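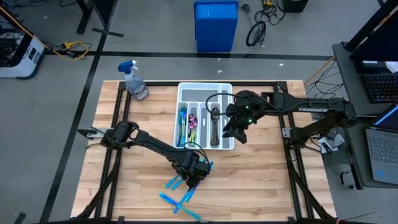 Can a machine be relied upon to sort clean cutlery?
Posted in Kitchen and Facilities, January

Our residence hall kitchen serves 600 meals per day. Staff return forks, knives and spoons to divided trays by hand after each wash. Management has asked whether a robot arm could take over this duty within the coming budget year. We would appreciate replies from members with direct experience. Washing is not at issue, only sorting and putting away.

Kekudis
Accepted reply
Our department reviewed this matter last year. In our trial, two arms at a fixed table were given 1,004 pieces over several sessions. Single pieces lying apart were placed in the correct slot in most cases. Results fell sharply when pieces were crossed over one another, as the gripper often lifted two handles together or pushed the lower one away. Clear plastic was the most difficult material, and shiny finishes also caused errors. An attendant was present at all times.

We concluded that the equipment was suitable for study and unsuitable for daily service. A trained employee fills a tray of 20 pieces in well under a minute. Our arms required 8 minutes on a good run. Should your management wish to proceed, we recommend a written trial period, one type of cutlery, and a tray fastened to the table.

Raltel
Machines have been packing boxes in factories for decades. I do not see why forks would be any different.

Jilus
The previous reply overlooks that factory parts generally arrive in a known position. Cutlery from a wash basket does not. A feeder that separates the pieces first may be of more use to the original poster than an arm. Please also confirm with your local health inspector that the gripper surfaces may touch clean tableware. Ours required a separate cleaning schedule.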